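Nuchit FAQ

Nuchit is the software we use to line up hand tracking, wrist sensor data and several camera feeds, and to turn them into trajectories that a planner can work with. This page collects the questions we get most often from new users. If your question is about the planner itself, see the Isolance pages. Last updated 13 August 2018.

Does Nuchit control the robot?

No. Nuchit stops at the trajectory file. It reads recordings, puts all of them on one clock, fits a hand pose for each time step and writes the result. Isolance picks the file up from there and does the motion planning and collision checks. You can run Nuchit on a machine that has never been near an arm.

What do I need to record?

At least one fixed camera and one tracked hand. A wide-angle hand-held camera is optional but helps a lot with small objects, since the fixed view tends to lose them behind the fingers. Wrist band data is also optional. If you have it, put it in the same session folder and Nuchit will find it.

Why does the hand-held view have to be calibrated with the fisheye model?

The standard pinhole model falls apart away from the center of a lens this wide. If you load a fisheye recording with a pinhole file, Nuchit will still run, and the poses will look fine in the middle and drift badly near the rim.
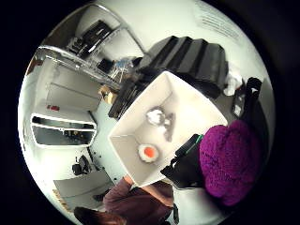

The calibration tool fits the lens curve first and the camera position second, and it prints the leftover error for each ring of the view. Check the outer rings before you accept the result. Long straight furniture is the quickest check we know: the drawer fronts of the white cabinet on the left bend with the lens, and after you press Undistort they should come out straight. The open box in the center tells you much less, so don't judge a calibration by the box alone. If the drawers still bow, redo the fit with more board positions close to the edge.

How do I stop the segmenter from merging the hand with the object?

Turn on the hand mask and pick the glove color from the recording. Thick knitted gloves have a fuzzy outline, so raise the edge margin to 8 pixels for those. Bare hands use the skin mask, which has its own settings and is slower. Prapai Sombatkul wrote a short note on choosing masks, in the docs folder under "masks".

Can I change gloves during a session?

Yes, but start a new take. The hand model is fitted once per take and does not expect the hand to change size.

What are the markers for if I already have a sensor glove?

A sensor glove gives finger angles. It does not say where the hand is in the room. The markers give the fixed camera a position and a direction for the wrist, and Nuchit joins the two.

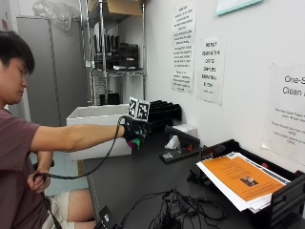

Marker poses flip when a single flat square is seen nearly head on, and the flip shows up in the trajectory as a wrist that snaps over and back. We fit two markers per hand and solve for both together, which removes most of the flips. They stand upright side by side on the back of the glove, so keep the back of the hand toward the fixed camera when you reach out over the counter. Enter the spacing between them in the hand file — measure it, don't copy it from another glove. Leave the cable enough slack to follow your longest reach.

Where is the marker spacing measured from?

Center to center. Older versions used corner to corner. If you have hand files from before May, run the convert script on them.

My streams are out of step. What should I check?

Look at the sync report first. Offsets under 65 milliseconds are corrected without asking. Above that, Nuchit stops and shows error 1452, and you have to pick a sync event by hand. A sharp tap on the work surface is easy to find in both the glove data and the video.

How long can a take be?

The viewer slows down past 1000 frames on a laptop. The command line tool has no limit apart from disk space.

Who do I ask for help?

Gerd Kramer for calibration, Daranee Wattanapong for sync and file formats. Send the session folder name and the full log with your question.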